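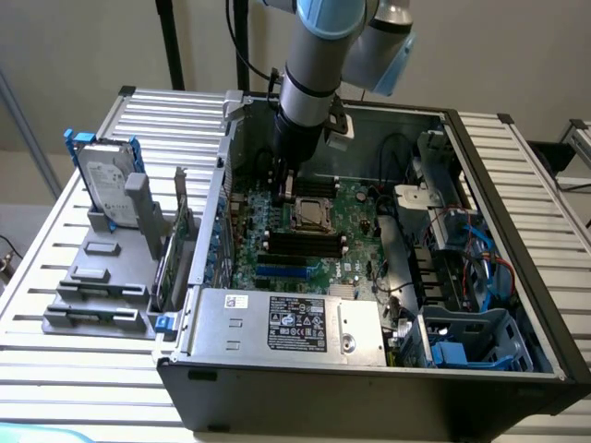
Case on its side, board exposed, CPU socket empty.

Filed under: Workshop > Benches & Work Surfaces

Mallell Slotted Bench Top, as used for desktop strip-downs

The Mallell is an aluminium work surface with open slots along its length. I bought it from Cinwood in May for £254, plus £50 for the levelling feet, and have used it mainly for dismantling office desktops. The Dell tower in the photographs is typical of the work: black case, green board, blue plastic retention clips, power supply across the bottom of the chassis.

Rigidity is good. A tower laid flat does not rock, and the top does not flex noticeably when a stiff memory latch is pressed home. My previous surface, a Rundico folding bench, moved every time. Quoted load is 59 kg, well beyond anything I put on it.

The slots take standard clamp bolts. With the side panel off and the interior facing up, two low clamps hold the case by its outer edges and leave the socket, the memory banks and the expansion slots clear.

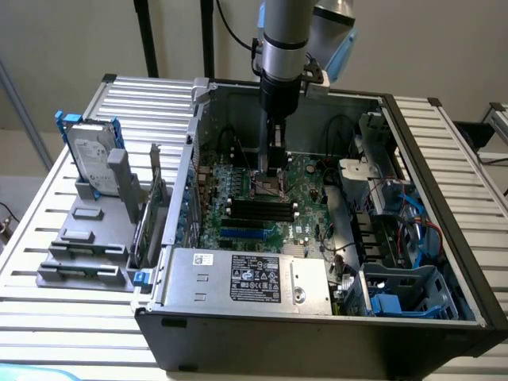 Access to the processor socket is the real test of any bench for this job. The load plate has to be reached from directly overhead, past whatever cables cross that part of the case. At the supplied height of 796 mm I can do this standing, without leaning on the drive bracket. Taller users should order the longer legs.

Faults: small screws go straight through the slots. An Oyelaran magnetic tray deals with most of them, and a rubber mat with the rest, though the mat covers the clamp positions. The bare metal also marks painted cases if they are dragged. The surface is conductive, so no board should be powered up directly on it. Instructions are a single sheet and omit the bolt size (M8).

Recommended for regular work. For one repair a year, a kitchen table and a mat will do.

Rating: 4/5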